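Subject: [makers-list] Re: Open day at Trulow, what we'll be showing
From: Najwa Haddadin
To: makers-list
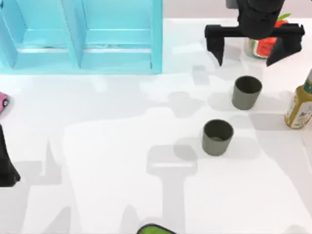 Do visitors need to sign up before they come?
For the main room you can just walk in, but the sessions at the simulator screens take eight people at a time and those need a name on the sheet at the front desk.

I've had that one from several people off list, so I'm putting it first. The rest of this is a reply to Kathleen's message, with my answers under each part.

Kathleen Ní Chonaill wrote:

> I went to the rehearsal at Trulow and wanted to write up my notes
> before I lose them. I was there for most of the afternoon and saw
> the tabletop demo run start to finish three times.
>
> First, the talk at the start is too long. Olga covers the history of
> the building (1931, the old weaving hall, the fire doors) and it's
> interesting, but people were already looking over at the screens.
> Could that part go on a board by the entrance?

Olga Casado and I talked about this and she agrees. The building history goes on a board in the hallway. The opening talk will be the two of us at the front, and we'll stop after ten minutes whether we're finished or not. Olga wants to keep the one picture of the looms, so that stays.

> Second, I think people will ask why the arms are on a screen at all.
> The man next to me asked it twice. He'd come expecting to see metal
> moving. I didn't know what to tell him.

We do need to say this out loud at the start. The Awwad software is where the work gets done most days. We set up a table in the simulator, put everyday things on it, and have the arms try to pick them up and put them somewhere. If a try goes badly, you reset the table and go again. Last month we ran 800 tries in the simulator before anything was tested on the bench. On the bench that would have taken us weeks, and Hamdia would have been picking cups up off the floor the whole time.

The bench arms will be switched on for the second half of each session, so the man next to you will get his metal. Please tell him if you see him.

> Third, the objects. I liked the cups and the toy car. I wasn't sure
> about the watermelon thing. Two people near me thought it was a ball
> and one thought it was a hat. Does it matter what it is?

For the demo it doesn't. We want a mix of shapes and colors on the table so the arm can't do well by learning one thing. The cups are the ones I'd have visitors watch. Two of the same cup in the same color is harder than it sounds if you ask for one of them in particular, and it gives people something to guess at. In the rehearsal we asked for "the cup nearest the shelf" and I think half the room had picked the wrong one before the arm moved at all. We'll keep that in.

The bottle gives us trouble when it's close to a cup. A gripper that goes in wide can knock the neighbor. I'd like to leave one failed run in each session so people see what it looks like, and then show the same table with the bottle moved. Rocío, can you save a setup with the bottle farther out and name it so I can find it?

> Fourth, the shadows. Somebody asked why you bother drawing shadows
> if it's all made up anyway.

Good question, and I answered it badly at the time. The arm works from camera pictures. A real table under real lights has shadows on it, and if the arm has only practiced on a clean white top it can treat a dark patch as a thing to avoid. So we leave them in and we move the lights around between runs. Rocío Cuautle did most of that work and she's going to take that question from now on.

> Last thing, the sound in the back rows. I could hear Olga fine but
> I lost most of what Hamdia said.
>
> Kathleen

Hamdia Belay will have a clip-on microphone. Honbridge is lending us two, and I'm picking them up the day before. If anyone has spare batteries for that kind of thing, bring them.

A few other items that weren't in Kathleen's notes:

The Rundiline bus stops at the lower gate. The upper gate will be locked, so please don't send people that way, even though it's the one on the old map. I've asked for the map on the website to be changed and it hasn't been yet.

We printed 800 leaflets. There's a mistake in the second paragraph, where it says the sessions last an hour. They last forty minutes. I'm not reprinting them. If you're handing them out, tell people forty.

School groups come in the morning. After lunch it's open to everyone. The simulator sessions start on the half hour and the last one is at 4:30.

I still need two people for the sign-up desk between noon and two, and one person who is willing to stand by the bench arms and keep hands on the right side of the yellow tape. You don't need to know anything about robots for either job. Write to me directly, please, and leave the list out of it.

Kathleen, thanks for sitting through it three times. Are you free for the second rehearsal? Same room, 2 p.m., and we'll have chairs this time.

Najwa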